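Severino Aranda
Sunday, December 21, 2025

Spent the morning on bins, the steel kind that parts get tipped into and picked out of all day. Thread on wear, paint and drain holes. Long and of limited interest.

Background: I look after the floor stock of containers at Lorari. Most are painted steel with sloping walls. Some came from Wadier, the older ones from Manolakis. Same footprint, different paint.

The slope is there so parts slide to the middle instead of sitting in a corner. It works for boxes and castings. It works less well for anything flat, which will lie against a wall quite happily and stay there.

Flat parts are the main nuisance. A thin rectangular item on a flat floor gives you very little edge to get hold of. If it lands on top of something else you have a gap under one side. If it lands flush, you wait for it to be knocked.

Wear shows up where parts hit, so it tells you how a bin is being loaded. Bare metal high on one wall and sound paint on the wall beside it means everything is coming in from the same direction.
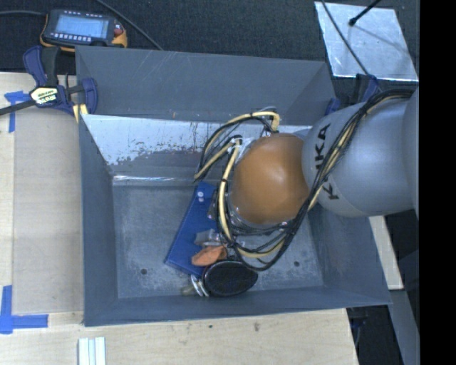
Scratches I mostly ignore. Fine pale lines in the topcoat are cosmetic. Bare metal is different. Once paint has gone in ragged patches, the edges keep lifting and you get flakes in with the parts.

Brownish specks in a worn patch get a closer look. Could be rust, could be old primer, could be dirt. Wipe with solvent on a white rag. If the speck stays put, scrape it. If it scrapes to a pit, the bin goes on the repaint list.

The other thing bare metal does is shine. A polished strip along the bottom of a wall throws a hard reflection under overhead lights. Anyone sorting by eye learns to look past it. Anything sorting by camera has to be told.

For that reason I asked for matte grey at the November repaint. Sesex quoted 189 dollars a bin for blast, prime and topcoat. Gloss was the same price. Matte scuffs sooner and looks worse after a month, and I would still choose it.

We did 5 bins as a trial and left 2 unpainted as a comparison. The unpainted pair are already showing surface rust at the welds. The matte ones have abrasion along the front edge of the floor and nothing I would call damage.

Floor holes. People ask. On ours they are for drainage after washing. Keep them clear. Small hardware finds them, so if you store loose screws or washers in a bin with open holes, put a mat down first.

Don't plug them with tape. The tape collects grit, the grit holds water, and you have made a rust ring around a hole that was fine.

Inspection takes a couple of minutes a bin. Empty it. Torch held low along each wall so the light rakes across. Run a gloved hand down the seams. Mark bare patches with paint pen and date them. Compare next time.

I was told the old coating was good for 2,000 loads. Nobody could tell me what counted as a load, so I now write down what was tipped in and from which side.

Next job is rotating the bins half a turn at each wash so the same wall doesn't take every hit. Costs nothing apart from repainting the arrows on the floor. Will post the wear marks once there are enough of them to compare.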